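Stirnbridge Wallpaper Rooms

README for release 2
Last updated: 2023-01-31
Maintainer: Quang Khổng

What this is

A collection of pictures of small interiors with patterned walls. The subject is the wall covering: what is printed on it, how it repeats, and how it sits next to the floor and the fittings. It was put together for people who work on pattern search, print matching and wallpaper catalogs. It may also be useful to anyone who needs backgrounds that are not plain white.

The release holds 1,050 pictures of 44 wall coverings. Most coverings appear under more than one light setting. Release 1 had fewer coverings and is no longer kept up.

Folders

walls - the pictures, one folder per wall covering
swatches - a flat scan of each covering
labels.csv - one row per picture
floors.csv - floor type for each picture
CHANGES.txt - differences from release 1

Labels

Each row in labels.csv has these fields:

covering_id - matches the folder name
motif - fruit, leaf, flower, stripe, check, figure, other
ground - the main background color of the print
colors - up to four color names, most common first
walls_covered - how many walls carry the covering
light - day, warm, mixed

Color names come from a short list of 70 words in colors.txt. Two people labeled every picture separately and then talked over the rows where they disagreed. Most of the disagreements were between coral, salmon and orange. We settled on coral for all of these, so do not expect the file to tell them apart.

The motif field describes the largest thing in the print. A covering with big apples and small leaves is fruit, even if the leaves take up a good part of the paper.

Floors

Floors were picked to stay quiet under a busy wall. Hullow is our name for the beige group with marble-effect veining and Bruline is our name for the gray group. These are labels used in this file only. A few early pictures have no floor entry and are marked none.

Swatches

Every covering was scanned flat before it was hung. Scans were made on the same scanner with the same settings, with a ruler along the short side. The colors in a scan will not match the colors in the room, and that is expected. Use the scan for the shape of the print and the room pictures for how it looks in place.

Sample entry: large apples

Motif fruit, ground cream, colors red, coral, green, brown. Three walls covered, floor group Hullow. The apples switch between deep crimson and the softer color, with short dark brown stems and sage-green leaves. It is one of the larger prints in the set, and it is a good one to try first if your method looks for a repeat.

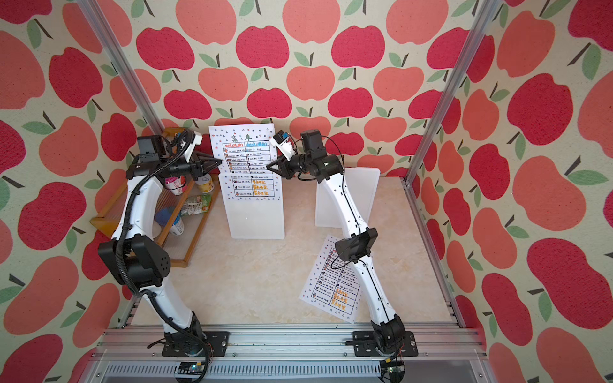 Known problems

Seams are not labeled. On large prints the repeat can be off by a little where two sheets meet.

Stripes and checks are underrepresented compared with fruit and flowers. We plan to add more in February.

The Hollmann folder has 100 pictures and should be left out if you need an even split.

Corrections

Send the covering_id, the picture name and the field that looks wrong to Quang Khổng. Fixes go into CHANGES.txt with the next release.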